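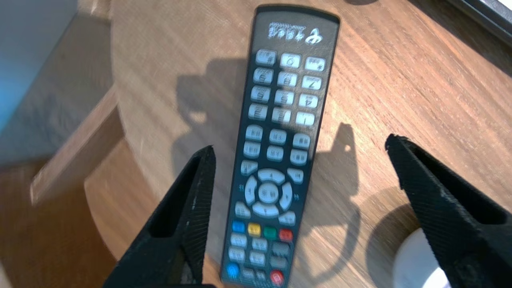 Figure 4. Wrist camera view during the open day at Zondton: the open gripper with a television remote control between its fingers, on the round wooden table.

5.2 The open day

Everything reported up to this point was done with only the authors in the room, and we had been looking forward, with some nerves, to letting other people near the arm. The open day at the Zondton site in April 2022 gave us that chance. Visitors came through in small groups, stayed for as long as they liked, and were invited to choose an object and put it down wherever they wanted within reach of the Plodell controller. We gave no advice about placement unless we were asked for it, and we were very glad of that decision later, when we sat down with the recordings.

The remote control (Figure 4) was the favorite by a wide margin. It is a pleasant object to work with, long and narrow enough to fit comfortably between the open fingers, and its pale keys stand out well against the black body. It also has a direction to it, which the planner ignores. In the view shown, the logo end is farthest from the gripper and the digits read upside down, and the planner treats this exactly as it would the opposite case. Several visitors asked whether the arm knew which way up the remote was, and we had to tell them that it did not.

Sunlight was the other thing we had not met in our own sessions, where the blinds stay down. The dark shadows on the wood to either side of the remote have edges as strong as those of a real object, and the Vultine segmenter sometimes took such a shadow for part of its target. Of the 514 attempts logged during the day, 19 were stopped by the operator before the fingers closed, and 14 of those stops were put down to shadows when we reviewed the logs. We have kept all of them in the results in Section 6, and the same table was used again in October for the comparison with the Llorente planner.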